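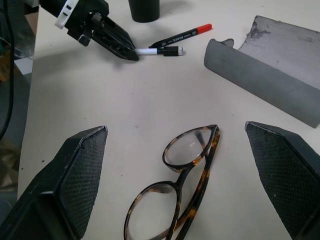 Menddale Open Workshop, Robotics Club

Prutau (robot)

Feb 11, 2021 - by Grethe Kirkegaard

Print this page | E-mail this page

Prutau is a two-armed table robot built by members of the Menddale Open Workshop. It was designed for handling small household things such as markers, cups and eyeglasses. The project was started by Yasuo Miyazaki and Fiona Skinner, who had earlier made a one-armed machine with the name Sunano. The electronics are the work of Zbigniew Rutkowska.

Construction

The arms of Prutau were bought used and came without grippers. Each one is made of silver segments with black rings at the joints, and it ends in a parallel gripper with two dark fingers. The power and signal cables run on the outside of the arms. This makes a repair easy, but the cables must have enough slack at the elbow, or they pull on the connector when the arm is fully bent.

The fingers are black plastic. On the inner side they have a pad with a fine crosshatch texture. The first pads were smooth, and in the tests a plastic barrel turned between them when the arm accelerated. Skinner made the present pads after several trials with different depths of the pattern. One pair weighs 70 grams together with its screws.

A small camera sits near each gripper and looks along the fingers. A further camera is placed higher and sees the whole table.

Control

The two arms are controlled by one computer, with a program written by Miyazaki. It updates the position of the joints 80 times per second. In the first version each arm had its own program, and the arms sometimes tried to go to the same place. The present version keeps a smallest distance between the wrists - it can be made shorter by the operator when an object has to go from one side to the other.

Handling of eyeglasses

Eyeglasses are the most difficult object in the set. The temples are thin, the lenses reflect light, and a folded pair has few places where two flat fingers can hold it. In the usual exercise one arm holds a box and the other brings the glasses close to it. The closing force is set low for frames of thin wire. Thicker plastic frames allow a higher value. 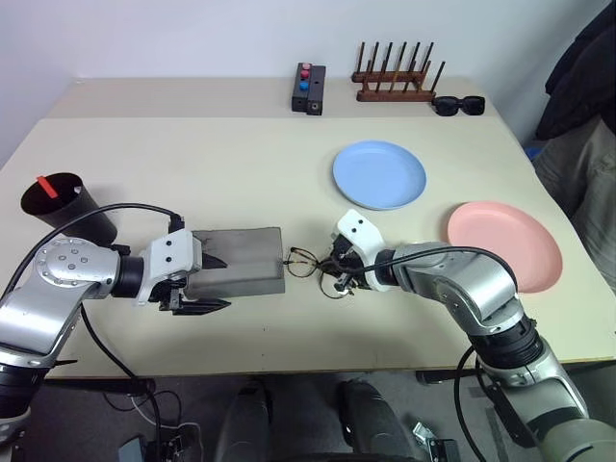 Later changes

In February the club replaced the supply unit, and the arms can now work at full speed together. The cost of this change was roughly 200 dollars. Genowefa Jakubowski is preparing a softer pad for the wire frames. The drawings of the older pad are kept in the workshop and may be copied by members.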